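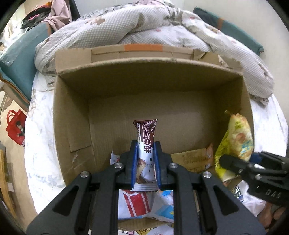

## 4. Comparing hand-held grippers on snack packets

Do this section before you order anything. The Bouvier sales sheet promises 99 percent pick success and doesn't say on what, so treat the figure as advertising until your own log says the same. The same goes for the "universal" pads in the Rillar kit.

You need two hand-held grippers, an open cardboard box, a mixed lot of packaged snacks, and the Mandus log sheet (Appendix B). Sandrine Maillard wrote the sheet. Please don't add columns to it.

### 4.1 Set up

1. Put the box on a soft surface. A made bed is fine. Hard tables flatter every gripper we have tried, so keep the table for a second run if you want one.
2. Leave the box flaps folded out.
3. Load the box with a mix of flat packets and puffed bags. Don't sort them and don't stand them up.
4. Wipe the finger pads with a dry cloth. Note the pad type on the sheet.
5. Close each gripper on nothing and check that the pads meet evenly. If one side leads by more than 5 mm, go back to Section 3.

> **Note:** Torn or battered boxes are allowed. If you swap the box halfway through, start the count again.

### 4.2 Pick from the box

1. Open the fingers fully.
2. Lower them on both sides of a single packet. Nudging its neighbors is allowed. Pinning it against the wall of the box is logged as "assisted."
3. Close until the packet stops sliding, then lift it clear of the rim.
4. Hold for a slow count of five and set it down on the sheet beside the box.
5. Log the result before you reach for the next one. People who fill in the log afterward remember a better gripper than the one they held.
6. Repeat to 100 attempts per gripper. Refill the box as needed.

> **Caution:** Don't squeeze a puffed bag to the end of the trigger travel. A burst bag counts as a failure even if it stays in the fingers.

### 4.3 Pick from the sheet

Loose bags on cloth are where the brochure numbers start to look thin. The cloth bunches under the fingertips, and a shiny bag lying under another one is easy to drag along by accident.

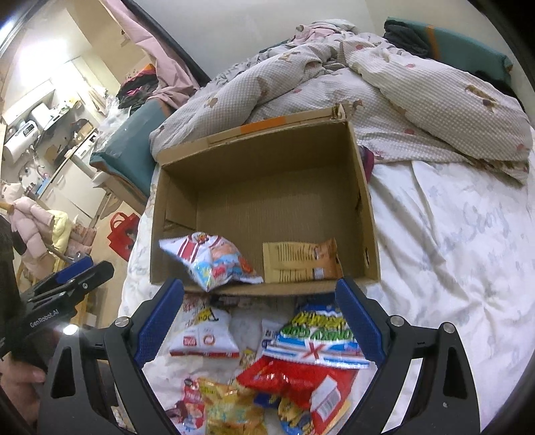

*Figure 4-2. Fingers open, snack packages loose on the sheet in front of the box.*

1. Let the bags lie as they fall, overlaps included.
2. Approach from above with the fingers spread.
3. If two bags come up together, log "double." Didier Jacquet counts a double as half a success. We don't.
4. If cloth comes up with the bag, log "cloth" and lay the sheet flat again.

### 4.4 Reading the result

Fewer than 80 clean picks out of 100 in either test means the gripper isn't ready to go on an arm. Ignore any average the Plitomik software offers across the two tests. It hides the weaker one, and you will be living with the weaker one.

A high score here tells you that a person with eyes and a wrist can work those fingers. It says very little about the same fingers on a motorized arm. Run Section 6 with the arm and controller you plan to buy before you sign for either.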